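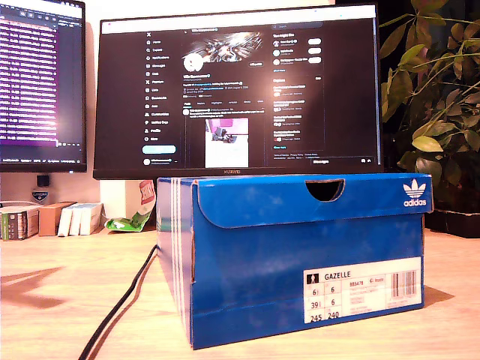 Darcy Beaulieu

How to Turn a Shoebox Into a Desk Drawer

Desks without drawers collect things. Mine had charging cables, a stapler, two rolls of tape, stamps, and a stack of receipts I kept meaning to scan. I priced a small drawer unit, decided against it, and used a shoebox. It has held up well enough that I have made several more for other people.

The box I like best for this is the kind in the photo, a blue Adidas one with an attached lid that folds over and tucks in at the front. The label says Gazelle, with 245 and 240 in the bottom row of the size grid. You don't need that brand or that shoe. You need a box with a lid that is part of the box, so it can't wander off, and if possible a finger cutout in the front flap. The half-moon cutout works as a pull.

What you need

One shoebox with a folding lid
A second box of any kind, to cut up for dividers
A metal ruler
A pencil
A craft knife with a fresh blade
A cutting mat or a thick magazine
White glue
Masking tape
Felt or shelf liner for the bottom
4 stick-on rubber feet

I use Ellatik glue because the hardware store near me carries it. Any white glue that dries clear will do. For the liner I had the end of a roll of Plarkex left over from the kitchen.

Step 1. Check the box

Press on the bottom and on each corner. Scuffs and faded color don't matter. Soft corners do, and so does a bottom that sags when you lift the box by its ends. If a corner has started to open, run a bead of glue into the gap, tape it on the outside, and leave it overnight before doing anything else.

Open and close the lid a few times. The tuck flap should go in without buckling. If it catches, trim a sliver off each side of the flap, no more than the width of a pencil line, and try again.

Step 2. Clean it

Take out the tissue paper and anything else in the bottom. Wipe the inside with a dry cloth, then the outside with one that is barely damp. Don't soak it. Printed cardboard will take a light wipe, but it goes fuzzy if you scrub.

Leave the label where it is if you can stand it. Store labels are put on to stay, and pulling one off usually takes the top layer of color with it. If it really bothers you, cover it with a label of your own cut slightly larger.

Step 3. Decide what goes inside

Do this before you cut a single divider. Put everything you want to store on the desk and sort it into piles by how often you reach for it. Pens and scissors go toward the front. Spare ink, the passport photos, and the odd adapter go in the back.

My first box had nine compartments. It looked very neat and nothing fit. Most desks do fine with 4 sections: one long one for pens, one for cables, and two smaller ones for whatever is left.

Step 4. Measure and cut the dividers

Measure the inside length, width, and height of the box. Measure at the bottom and again at the top, as some boxes lean outward. Go by the smaller number.

Make each divider one finger-width lower than the inside height. The lid needs that room for the tuck flap to slide down. I skipped this once and had to cut everything again.

Mark the pieces on your second box. Run the lines with the ruler and cut in several light passes. A single hard pass will tear the inside layer and leave a ragged edge.

Where two dividers cross, cut a slot halfway down one and halfway up the other, so they lock together. The slot should be as wide as the cardboard is thick. Test it on scrap first.

Step 5. Line the bottom

Cut the liner to the inside measurements and drop it in. If you use felt, put a thin line of glue around the edge only. Adhesive shelf liner is easier if you peel back a strip at one end, stick that down, and pull the rest of the backing away as you go. Smooth it with the side of the ruler.

Step 6. Fit the dividers

Slide them in dry and put your things in. Live with it for a day. When you are sure, take the dividers out, glue the ends, and put them back. Tape them in place until the glue sets, which takes an hour or two for ordinary white glue. Peel the tape slowly.

You can also leave them loose. My neighbor Alfie Holroyd did that with his and changes the layout every time he takes up something new. At the moment it is fly tying.

Step 7. Add the feet

Stick one rubber foot near each bottom corner. They keep the box from sliding when you push the lid shut -- and it will slide on a smooth wooden desk, right into your coffee.

Where to put it

In front of the monitor works if your desk is deep, though a box on its long side will hide the bottom of the screen. I keep mine there while I'm sorting mail and push it over to the side when I need to work. If you want it out of the way for good, turn it so a short end faces you and store it against the wall. You will have to pull it out to open it, so this suits the things you only need in May and at tax time.

Leave a hand's width between the box and the vents on any electronics. Don't set a drink on the lid. It will hold a notebook or a phone, but the middle dips under anything heavier.

Using it for cables

Cables are what most people ask me about. Coil each one loosely, fasten it with a twist tie, and stand the coils on edge like records. A scrap of masking tape folded over the cord makes a good tag. Write on it what the cable charges, since the name of the plug won't help you in a year.

If you need to charge something inside the box, stop and use a different container. Chargers get warm and cardboard is no place for them. Put them away unplugged.

Repairs

The lid crease is the first part to wear. When it starts to whiten or split, open the lid flat and run a strip of bookbinding tape along the inside of the fold. Clear packing tape will do for a while, but it cracks. My oldest box is on its second strip of tape and still closes.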